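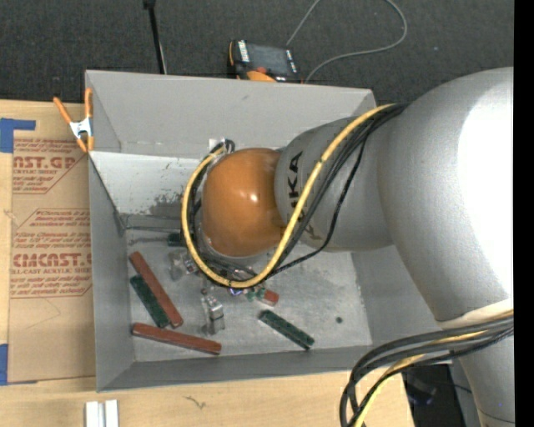
Open grey metal bin on a wooden tabletop, with a KUKA arm above it.

How to sort out a bits-and-bobs drawer (and keep it sorted)

I love this job. Give me a rainy March morning, a pot of tea and a drawer that won't close, and I'm happy until lunch! If yours is full of picture hooks, dead pens, fuses and keys to doors you no longer own, this is the method I've used in every house I've lived in, including the tiny flat in Benthorpe where the only drawer in the kitchen had to hold everything.

What you'll need

An old sheet or towel
A few shallow open containers (tins, trays and bins are all fine)
Small jars with lids
Sticky labels and a pencil
A magnet
A bag for rubbish

Step 1: Tip it all out

Yes, all of it. Spread the sheet over a table first, then turn the drawer upside down and give the bottom a good thump. Wipe out the inside while it's empty and leave it to dry.

Don't be tempted to pick out the "good things" before you tip. I always used to, and I'd end up with a second muddle on the worktop next to the first.

Step 2: Do a fast first sort

Set a timer for 45 minutes and go quickly. You want big, rough groups at this stage: metal fixings, electrical, stationery, string and tape, mystery. Drop things into the open containers and don't stop to read old receipts (I know, I know).

The magnet is brilliant here. Wrap it in a bit of cloth, pass it over the small stuff, and up come the steel screws and pins. Pull the cloth away over a container and they fall off in one go. My friend Tegan McKinnon showed me that and I still find it ridiculously satisfying.

Step 3: Be firm with the mystery pile

Put the mystery bits in an envelope, write the month on the front and put it somewhere else. If you haven't opened it by the same month next year, out it goes. Keys are the exception. Try every one of them in every lock you have before you part with any.

Batteries shouldn't go in the household rubbish. Test them, keep the good ones in their own box so the ends can't touch anything metal, and take the flat ones to a collection point.

Step 4: Sort the small things properly

Now you can slow down and enjoy yourself. Screws go by length, then by head. Rawl plugs go by colour. I keep wood screws and machine screws in separate jars, and I tape one screw to the outside of each lid so I can see what's in there from above.

Step 5: Put it back

Heavy things go at the back and everyday things at the front. Scissors, tape, a pencil and the tape measure get the best spot in my house. Cut down cereal boxes make perfectly good dividers, and you can move them about for a week or two until the layout feels right.

Pencil your labels first. You will change your mind!

Keeping it going

Five minutes at the end of each month does it. Anything that has wandered in goes to its proper jar or into the envelope. If the drawer sticks when you shut it, do the magnet trick again and check behind the runners, where I once found three allen keys and a very old peppermint.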